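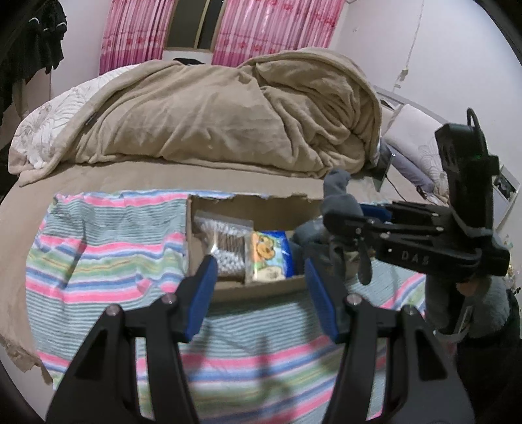 Perguntas frequentes: regras de boa prática para a gravação com garras de mão

Esta página reúne as perguntas que recebemos mais vezes de quem grava tarefas domésticas para o projeto Vistamo. As regras são comuns às equipas da Dirnia e da Hurkik. Se uma resposta aqui for diferente do manual impresso, vale a resposta desta página. Última revisão: maio.

Quem pode gravar?
Qualquer pessoa maior de idade que tenha assinado o acordo de participação e feito a sessão de treino. O treino tem 20 tarefas curtas e não conta para o pagamento. Quem já gravou para a Hurkik com o mesmo modelo de garra pede só a confirmação por correio eletrónico e não precisa de repetir.

Posso gravar em minha casa?
Sim, e a maior parte do material vem de casas. Quartos, cozinhas e salas são aceites. As outras pessoas que vivem na casa devem saber a que horas se grava e devem dar o seu consentimento por escrito, mesmo que não pensem entrar na divisão.

Devo arrumar o quarto antes de começar?
Não é obrigatório. Uma cama com mantas amontoadas ou roupa pendurada é aceite. O que pedimos é que retire documentos, fotografias de família, cartas com morada, medicamentos com nome e ecrãs ligados. Os espelhos devem ser tapados ou virados.

A cama serve como superfície de trabalho?
Serve, com condições. A caixa ou o recipiente principal deve ficar sobre uma toalha ou um pano estendido e não deve escorregar quando se toca nele com uma garra. Rugas na toalha não são motivo de rejeição. Não se pousam as garras em cima da cama com o registo ligado.

Que objetos posso pôr na caixa?
Objetos leves do dia a dia, por exemplo cotonetes num saco com fecho, um pacote de snack ou uma peça de tecido. O limite é de 500 gramas por objeto. Não são permitidos vidro, lâminas, líquidos abertos, pilhas soltas nem comida fora da embalagem. As embalagens com marca ou desenhos podem aparecer.

Uma caixa de cartão com a aba rasgada é aceite?
Sim. Rejeitamos a caixa apenas se tiver agrafos à vista ou se o fundo ceder. Etiquetas de envio devem ser arrancadas ou cobertas com fita opaca.

As garras têm de estar abertas no início?
Sim, as duas. Abra completamente os dedos e espere pelo sinal sonoro. A caixa deve ficar visível na vista de, pelo menos, uma das garras. Esta abertura inicial é usada para a calibração e, sem ela, o episódio é devolvido.

O que devo verificar nos dedos e nas almofadas?
Antes de cada sessão, veja se os parafusos das articulações estão apertados e se as almofadas de contacto não têm fios, pó ou bordas levantadas. As almofadas trocam-se depois de 2.000 ciclos de abertura, ou antes, se a textura estiver gasta. Não use cola caseira, peça um conjunto novo ao armazém de Cârstea.

E os cabos?
O cabo da câmara deve fazer um laço acima do suporte, com folga suficiente para rodar o pulso. Afaste os cabos da casa que passem perto da zona de trabalho, também os que descem pela parede junto à cabeceira. Se um cabo ficar preso, pare o registo antes de o soltar.

A roupa tem importância?
Alguma. Mangas compridas são permitidas, desde que não entrem entre os dedos da garra. Recomendamos cores lisas. Anéis e pulseiras devem ser retirados.

Deixei cair um objeto. Apago o episódio?
Não apague. Continue se o objeto ficou ao alcance das garras, ou termine e marque “queda” na aplicação. As falhas bem marcadas também são pagas.

Quantos episódios faltam nesta fase?
A fase atual fecha quando houver 3.510 episódios aprovados entre as duas equipas. O número atualizado está na página inicial da sua conta.

Como peço que um episódio seja retirado?
Escreva pelo formulário de privacidade, com o código do episódio. Não é necessário indicar o motivo. O pedido pode ser feito por si ou por qualquer pessoa da casa.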